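Print this page
E-mail this page

Ticket 1357: Sunglasses – stiff hinge and residue on lens
Status: Open, awaiting part
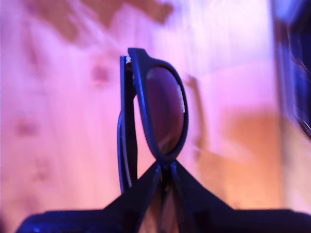 The item was received at the Ustley service desk with a request for cleaning and a hinge adjustment. The customer states that the left temple has become stiff and that the lenses cannot be cleared with an ordinary cloth. The glasses have a dark navy-black frame with brownish tinted lenses and were purchased in September from the Grodska shop. The receipt was presented and the sale was confirmed under order 1252.

2018-02-21
By Shahnaz Ranasinghe, Customer Repairs

Reported problem

The customer reports the following:
- Left temple requires noticeable force to open and close.
- Greasy film returns to both lenses shortly after wiping.
- Glasses sit slightly higher on the left side when worn.

The customer has asked that the original lenses be kept if at all possible. A replacement pair has been declined for the present.

Log

Entry 1. Intake inspection. Both temples were opened and closed by hand. The right temple moved freely. The left temple caught at the halfway point and then released. No cracks were found in the frame. The case supplied by the customer contained sand along the seam, and this has been noted on the intake card.

Entry 2. Lens cleaning. Both lenses were rinsed under lukewarm running water before any cloth was applied. One drop of plain dish soap was used on each side and worked in with the fingertips. After a second rinse the lenses were dried with a new microfiber cloth. The film on the right lens was removed. A faint mark remained on the left lens near the inner edge of the rim and did not respond to a repeat of the same procedure.

Entry 3. Customer contacted by telephone. The customer confirmed that a household glass spray had been used on the lenses over the winter. The customer was advised to discontinue its use. Kakakhel, the lens supplier, does not approve ammonia-based products for this tint, and damage to the coating from such products is excluded from the warranty. The customer accepted this information and asked that work on the hinge proceed.

Entry 4. Hinge. The left hinge was brushed with a dry, soft brush and a small quantity of grit came away. The screw was backed out by a quarter turn and the temple was tested again. Movement improved but the temple still caught. The screw was then removed completely and was found to be worn on one side of the thread. It was put back temporarily so that the glasses could be stored with the temples folded.

Entry 5. Part ordered. A replacement hinge screw has been requested from Wurnar. The desk has none of the correct length in stock. Expected delivery is 11 working days.

Assessment

The stiffness is attributed to grit in the hinge and to the worn screw. The uneven fit will be reviewed once the new screw is in place – no heat is to be applied to the temples before that time. The mark on the left lens is considered to be wear to the coating. It will not be polished, as polishing would remove further coating and leave an uneven tint.

Charges

Cleaning and adjustment are provided without charge within the first 200 days from purchase, and this item qualifies. The screw is likewise covered. Should the customer later choose to have the left lens replaced, a written estimate will be issued under a separate ticket.

Instructions to the customer pending collection

Please bring the original case so that it may be cleaned before the glasses are returned to it. The seam should be vacuumed and the lining wiped with a damp cloth. Glasses should not be left on a dashboard or pushed up onto the head, as both habits spread the temples over time.

Next action: fit screw, check alignment on a flat surface, notify customer. Assigned to S. Ranasinghe.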